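The walk after dinner: Eimear McGrath on blood sugar, hallways and the two-minute habit

When Eimear McGrath gets going about walking, it is hard to get her to stop, and it is even harder to keep her in her chair. We met in her office at Vusdale in January 2019, and before I had my coat off she had suggested we do the whole interview on our feet.

"You've just had lunch, haven't you?" she said. "Then now is the perfect time. Come on, we'll do the hallway."

McGrath is a physiologist who has spent most of her working life on one question: what happens to the sugar in our blood in the hour after we eat, and how little movement it takes to change it. Her newest project, called Padumeck, followed 109 adults who sit for most of the working day. Half were asked to stay in their seats after a meal. The others got up every so often and walked for 2 minutes at an easy pace.

"Easy is the word I want people to hear," she said. "We told them to walk as if they were going to see who was at the door. If they were breathing hard, we asked them to slow down!"

The walkers had smaller rises in blood sugar after eating, and the difference was clearest in the people who told the team they never exercised. McGrath was delighted by that, and still is. Working muscles pull sugar out of the blood to use as fuel, she explained, and your legs hold some of the biggest muscles you have. Even a slow stroll puts them to work.

She is careful about how far the results go. The study was small, it ran for a short time, and it can't say whether anyone will avoid diabetes years from now. People who already take medicine for blood sugar should talk to their doctor before changing their routine.

Her colleague Aidan Phelan joined us on our third lap. He looked after the meals, all 500 of them, and he still sounds fond of the menu. "Rice, chicken, peas, a roll with butter," he said. "We wanted a plate people would recognize from home. I ate it myself for a week and I'd do it again."

Phelan was not much of a walker when he started. Now he gets off the bus at Derkow, a stop early, and he has talked his parents into going around the block with him after Sunday-style dinners, as he calls any meal with gravy.

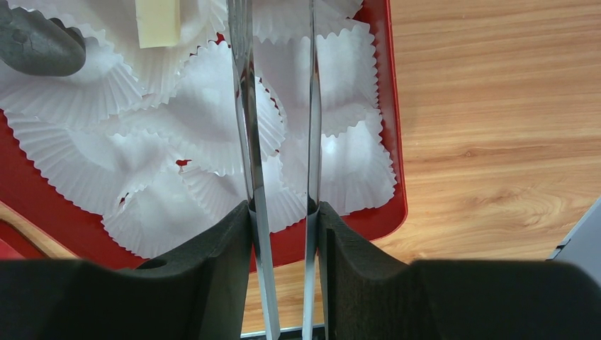
Two metallic strips held between padded gripper fingers.

What comes next? The Ketilsson group has offered to help run a bigger trial, with 200 people and a full set of evening meals, and McGrath hopes to begin in April. Dinner interests her most. It is often the largest meal of the day, and for a lot of us it is followed by the longest sit.

"I love a couch," she said. "I have a very good couch. I just go and see it a bit later than I used to."

I asked what she would tell a reader who wants to try it tonight. She thought for half a lap — she really does think faster while moving — and said to leave the dishes for a moment, put on whatever shoes are closest, and go as far as the corner and back. If it's raining, the hallway will do. Phelan added that a phone call helps, and that he does most of his calls to his sister this way.

We had gone up and down so many times by then that my notes were barely readable. McGrath offered me a chair to fix them. She stayed standing.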